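Droltik Replica Tunic, Railway Guard Pattern
Sold by Skjelbred Militaria and Costume, Ollivden

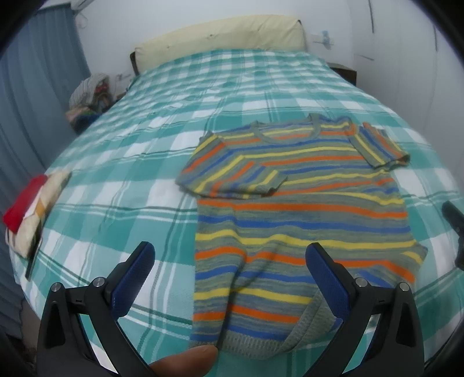
Striped knit with ribbed hem, short sleeves.

Stock no. 718
Last checked against the maker's sheet: 9/24/22

The Droltik tunic is sold across the trade as a copy of the coat worn by railway guards in the Fulludport district between the wars. We stock it, we think it is decent value, and we doubt a fair part of what gets said about it.

Start with the pattern. Droltik say it was taken from an original coat. We asked which one, and were sent two photographs of a coat on a dummy, with no label, no stamp and no record of where it had come from. It may well be right. The cut agrees with the few group portraits we have been able to look at, apart from the collar, which stands higher on the copy than on any guard we have found. If your group is strict about collars, ask before you buy.

The cloth is described by the maker as "period weight". We don't know what that means and would rather you didn't rely on it. It is a wool mix, fairly stiff when new, and it itches. It creases at the elbow and keeps the crease. The lining is plain cotton.

Buttons are stamped metal with a wheel design. Several sellers will tell you that the wheel marked senior men. The only source we have seen for this is an old dealer's list, and dealers' lists were written to sell buttons. Wear them by all means, but don't repeat the story to visitors as fact.

The red armband is a separate item (stock no. 988) and we no longer pack the two together. It turns up in plenty of film and stage versions of the period. We have yet to see it in a dated photograph.

Sizes: small to extra large. They come up narrow in the shoulder, so go up one if you wear layers.
Fastening: five buttons at the front, hook at the collar.
Pockets: two at the chest, working. The hip flaps are sewn down.
Care: dry clean. Brush off mud once dry.
Badges: none supplied.

Delivery takes roughly 30 days, as the coats are made in batches. Orders for November parades should go in early. Returns are accepted if the collar hook has not been moved and no badges have been sewn on.

Film and theatre hire is handled from the Fulludport shop. We don't hire to private parties.

If you own an original, or a dated picture of one being worn, we would like to see it, particularly if it proves us wrong about the collar.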